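Exposed brick and pictures, what are you all actually using?

Forum: Walls, Floors and Ceilings
Page 1 of 1

brickdust_31
Moved the office into the old print unit on Yule Street in November. One long wall is bare brick, oranges and browns mixed together, with a darker band running along the top under the ceiling. Previous lot left small holes in it all over the place. I've got a handful of framed prints to go up and every article I read tells me to buy a pack of brick clips. I don't believe in brick clips. Has anyone had them up longer than it takes to write the review?

modton_mike
Used the Modton ones in my hallway. Fine so far. You need the mortar set back a bit from the face of the brick so the teeth have an edge to grab.

brickdust_31
How long is "so far"?

modton_mike
Since the summer. Small mirror, nothing heavy.

Lorna Cruickshank
They work on tidy modern brick where every brick is the same height. Old brick isn't. I measured 57 bricks on our chimney breast before buying a pack and the clip would have fitted fewer than half of them, and those weren't in the places I wanted a picture. Measure first. And if the pointing is flush you can forget it.

hatstand
Who measures 57 bricks?

Lorna Cruickshank
Someone who'd already bought one wrong pack.

pelmet
Just drill it. Into the mortar and not the brick, 6mm masonry bit, plug, screw, done. When you move out you fill the hole with a bit of mortar and you'd never find it again.

brickdust_31
The last people here clearly thought the same and I can find every one of theirs from the doorway. It's a rented unit and I'd sooner not add to the collection.

pelmet
Then use theirs. If the holes are there already, put a plug in and hang something off it.

brickdust_31
I looked at that. None of them are at a height where you'd want a picture unless you're lying on the floor or up a ladder. One is nearly right but it's in the face of the brick and it crumbles when you poke it.

Lorna Cruickshank
Don't plug a crumbling one. It'll hold for a week and then you'll have a bigger hole and a broken frame.

ginger_nut
We stuck ours up with the Ultia strips. Landlord wouldn't let us drill. Two still up, one came down in the night and took a mug with it.

hatstand
Adhesive strips on bare brick? It says on most packets not to.

ginger_nut
Says all sorts on packets. Two out of three.

hatstand
I wouldn't get in a lift with those odds.

Itetell_fan
Has anyone tried a rail? A picture rail fixed at both ends to the plaster, with the frames hanging off it on wires. No holes in the brick. Itetell do one in white or black and it came with everything apart from the right screws.

brickdust_31
Priced it up. The wall is over 3,000 mm and the rail I saw stopped at 2,000, so I'd need a join and then something to hold the join up, and that's a hole in the brick. Also there's only a bit of white wall at the right-hand end to fix to. It feels like a lot of hardware for a few prints.

Itetell_fan
You can screw up into the ceiling instead.

brickdust_31
Into what, though? No idea what's behind it and I've seen what happens when people guess.

pelmet
This is how walls stay empty for ten years. Drill one hole. See how you feel.

mrs_tansy
Are you sure it's real brick? Asking because ours turned out to be slips, thin ones glued to plasterboard, and the agent had called it "original" with a straight face. Knock on it. Look in one of your holes with a torch as well. If it's slips then half the advice above is wrong.

brickdust_31
Fair question and I hadn't asked it. I'd taken the agent's word, which isn't like me. Will knock.

modton_mike
Slips would rule out the clips too, most of them sit flush with nothing behind.

Lorna Cruickshank
And I wouldn't hang anything of any weight off slips without finding a stud.

brickdust_31
Right. Knocked on it. Sounds solid in the middle and less solid towards one end, so I've learned nothing. Torch down the hole showed me a dark hole.

mrs_tansy
Post a photo of the bit that sounds hollow?

hatstand
Or lean them. Everyone I know with a brick wall ended up leaning the pictures on something. Desk, shelf, sideboard. It looks deliberate if you don't overdo it.

pelmet
It looks like you haven't finished moving in.

hatstand
With big frames on the floor, yes. Small ones on a table, no. Black frame, wide white mount, something plain in it. Brick is busy enough already and a colourful print just fights with it.

ginger_nut
Doesn't it slide, though? My desk gets knocked all day.

hatstand
Bit of rubber matting under the bottom edge. The stuff for drawers. Costs next to nothing.

brickdust_31
I don't love losing the back of the table, but I've given up on the clips. The deer went first, grey stag's head on white, leant against the wall at the back of the big grey table. I'm still not convinced it'll survive people working there, so I'm giving it a month before the others come out of their wrapping.

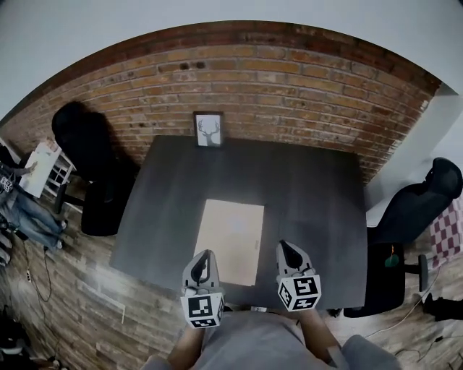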